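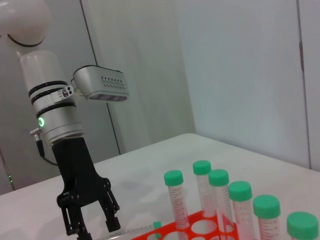
Danai Chatzigeorgiou has set up the sample benches at Mirnon for 11 years, and her views on test tube racks are short. "Two plates, round holes, staggered rows," she says. "The upper plate guides the tube and the lower one keeps it straight. I don't ask for more."

Her standing rule is to fill the back row first.

"If you start at the front, your hand passes over capped tubes on every placement. Sooner or later you knock one."

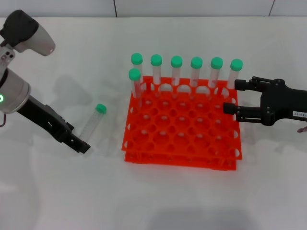 She prefers orange racks on a white table – the edges are easy to find – and clear tubes with screw caps. A tube laid flat on the bench goes back in a hole before anything else is picked up.

Her colleague Thierry Millet fills every second hole. Chatzigeorgiou disagrees. "He gets finger room. I get a row I can check at a glance." The bench handles 156 tubes on a Sunday, and both methods are still in use.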